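Levero Serving Tray, Rectangular, Beige
Product assessment, Household Goods Section
20 November 2024
Prepared by Refilwe Kekana

The Levero serving tray was submitted for assessment in July as part of a group of 17 trays intended for staff dining rooms and small meeting rooms. It is sold as a general-purpose tray for plated meals and light refreshments. The section used it daily for six weeks alongside the Botha tray, which has been our standard issue for several years.

The tray is rectangular, with rounded corners and a slightly raised rim. The rim is low enough that a plate can be lifted away without tilting it, and high enough to stop a fork from rolling off during normal carrying. Users with smaller hands found the edge comfortable. Users accustomed to the Botha tray, with its cutout handles, asked for something more definite to hold.

The finish is a soft cream-tan. Opinions on the color were divided. It looks warm beside white tableware, and small spills are easy to find and wipe up, but tea left overnight produced a faint ring that took two washes to remove. The supplier offers a darker shade at the same price, and departments serving mostly hot drinks may prefer it.

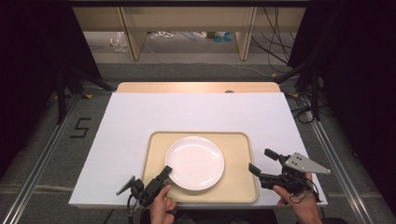
The beige tray on a white board, set with one round white plate.

A single plate leaves useful room at the sides for cutlery and a glass. Two dinner plates do not fit comfortably, and the section does not recommend the tray for shared service. A soup bowl with a saucer and a side plate proved to be the most practical full load.

Stability was satisfactory on flat surfaces. Glazed plates moved a little when the tray was carried at speed — a thin Aler liner corrected this, though liners must be bought separately and add to the washing. Staff who carried trays up the rear stairs used the liner every time.

After almost 100 washes, the sample tray showed light scratching near the center and no warping. One corner was scuffed when the tray was dropped in the pantry. Six trays stack neatly; taller stacks tend to lean and should be divided between shelves.

Kandach supplies the tray in cartons of 40, and smaller orders carry a handling charge. Delivery was prompt, but the care instructions were missing from our carton and had to be requested twice.

Rating: Good. Approved for individual meal service. Departments that already hold Botha trays in sound condition should continue to use them, and requests for replacement should state the preferred shade.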